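Looking after wooden boards, tabletops and the bits around them

Most of the wood in a house needs very little. A wipe, some oil now and then, and keeping it out of standing water will cover nearly everything. The notes below come from the workroom at Gustthorpe, where we have two long tables, a packing bench and more shelves than we need.

Everyday cleaning

Wring the cloth out until it stops dripping. Wipe along the grain, then go over it once more with a dry cloth. Washing-up liquid is fine, one or two drops in a bowl of warm water. Spray polish leaves a film that shows up as smears in strong light, so keep it for glass-topped furniture or give it away.

Look at a board from a low angle with a lamp or window behind it. Smudges you can't see from above will show up straight away. Grey marks are usually dirt held in old polish and will lift with white spirit on a rag. Open a window first.

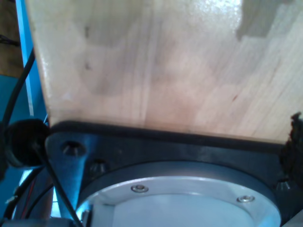

Edges and corners

Sand a sharp edge with 180 grit wrapped round a cork block, three or four strokes, no more. Cut edges take in water faster than the face does, so give them an extra coat of whatever finish you are using. A rubber strip under a board stops it creeping. Wash the strip in soapy water twice a year, as grit collects underneath and scratches.

Scratches and dents

For a shallow dent in solid wood, lay a damp cotton cloth over it and touch it with a warm iron for a few seconds. Repeat until the fibres come up. Don't try this on veneer.

A light scratch can be hidden with a wax stick. Buy one shade lighter than you think you want. The Jusura sticks we use come in 13 shades and we have only ever opened four of them.

Floors under heavy things

Felt pads are good under chairs and poor under anything that stays put for years, because they flatten and hold dust. Under a bookcase, a rack or a freezer, use hard plastic cups or a flat offcut of hardboard. Never drag. Tip the thing slightly, slide a folded blanket under one side, then the other, and pull the blanket.

Take anything heavy off the top before you move it, and lift trailing leads clear of the floor. A lead that runs across a table should go to the back edge and be held there with a hook-and-loop tie. 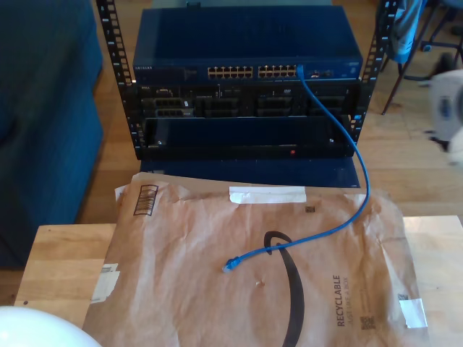
Oiling

Danish oil is the easiest for tabletops. For chopping boards use a food-safe mineral oil. Put it on with a lint-free rag, leave it for fifteen minutes and wipe off all that hasn't soaked in. Three thin coats are better than one thick one. Leave it overnight between coats, and keep the room above 10 degrees.

Lay used rags out flat outdoors until they are stiff. Screwed up in a bin, they can catch fire.

A small tin covers both our long tables with enough left for the shelves. We do ours in July, when the windows can stay open.
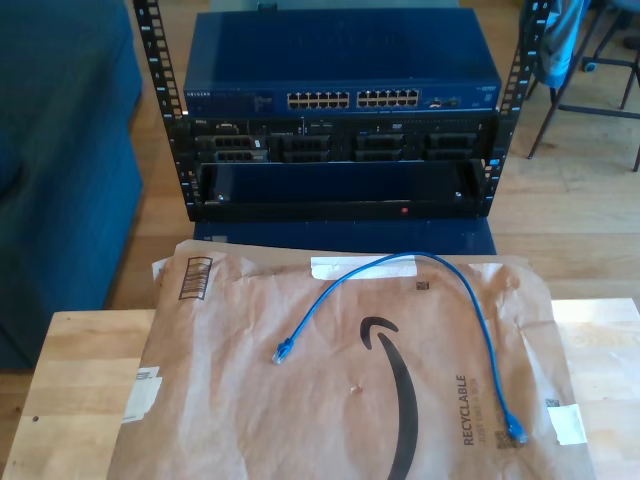 Vandana Shakya
Workroom manager, Gustthorpe

Dusting behind equipment

Use a soft, dry paintbrush for the fronts of anything with sockets, and a vacuum held a hand's width away to catch what falls. No damp cloths near the ports. Do the floor last.

If the wood underneath has gone paler or darker than the rest, leave it uncovered for a few weeks before you reach for stain. Pine in particular will often even out by itself.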